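**Curkano close in on Unesska winger as Trirnard wait on clause**

March 13, 2020

Curkano are close to a deal for the Unesska left winger they have chased since November, with talks between the two clubs moving on again this week.

The player, 22, has two years left on his contract. Unesska wanted cash up front. Curkano wanted a loan with an option. What's on the table now is somewhere in between: a loan to the end of the season, then a permanent move if he starts enough games and Curkano stay up.

A source at the selling club said the fee "is not the problem any more." The problem is the sell-on. Unesska have asked for a cut of any future transfer and Curkano have so far said no. Expect that to be settled before anything gets signed.

He has been one of the few bright spots in a poor run for Unesska. Quick, direct, likes to come inside onto his right foot. Scored twice in the cup win over Ziółkowski and set up the late equalizer in the return league game, when the home side had been down to ten men since before the break. He was left out of the squad for the last match, officialy with a tight hamstring. Fans were not buying it and let the bench know.

Trirnard are the third club in this. They had first refusal on the winger under the terms of the deal that took him to Unesska, and that clause is still live. They have been told of Curkano's interest in writing and have five days to match the offer. People close to the Trirnard board say they won't. Wages are the sticking point there, and the club already has cover on that side with a youth player back from loan.

If Trirnard pass, the way is clear. The medical would be at Curkano's training ground, and the player's agent is said to be in town already.
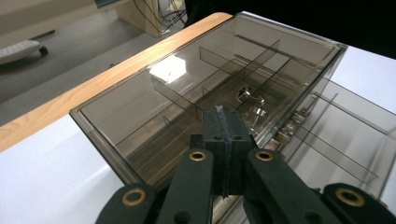
**TRANSFERS | League & Cup**

Curkano need him. Only the bottom club has scored fewer goals away from home, and the front line has looked slow and short of ideas since the winter break. The coach has tried three different pairings up top. None has stuck. He spoke after the last game about wanting "somebody who runs at people" and did not name names, but it was not hard to work out who he meant.

The supporters' group has been pushing for a signing too. A petition asking the board to spend in this window passed 2,000 names over the weekend and was handed in at the club office. No reply yet. The board did say in its last statement that money had been set aside for "one attacking player," so the wish list and the budget look to be in the same place for once.

At Unesska the mood is different. They sold their captain in November and did not replace him, and losing a winger now would leave the squad thin with a lot of the season to go. One name doing the rounds as a possible replacement is the Ziółkowski right-sider who came off the bench in that cup tie. He can play on either wing. Ziółkowski say there has been no bid and that he is not for sale, then added that "every player has a price," so read that how you like.

There's also the question of when he could play. Registration papers have to be with the league office before noon on the day of a match. Miss that and he sits out, and Curkano's next opponent is Trirnard, of all teams. If the move goes through in time he could make his debut against the club that let him go. If it does not, he would be stuck in the stands, or still training with Unesska, who play the same evening.

Neither club would comment on the record. Curkano said only that they "do not discuss players under contract elsewhere." Unesska did not return calls.

Other bits from around the league. Trirnard's first-choice goalkeeper is back in full training after his shoulder injury and should be on the bench at least. Ziółkowski have extended the deal of thier assistant coach by two years. Curkano's under-19s drew 2-2 at home and stay second.

More on the winger when we have it.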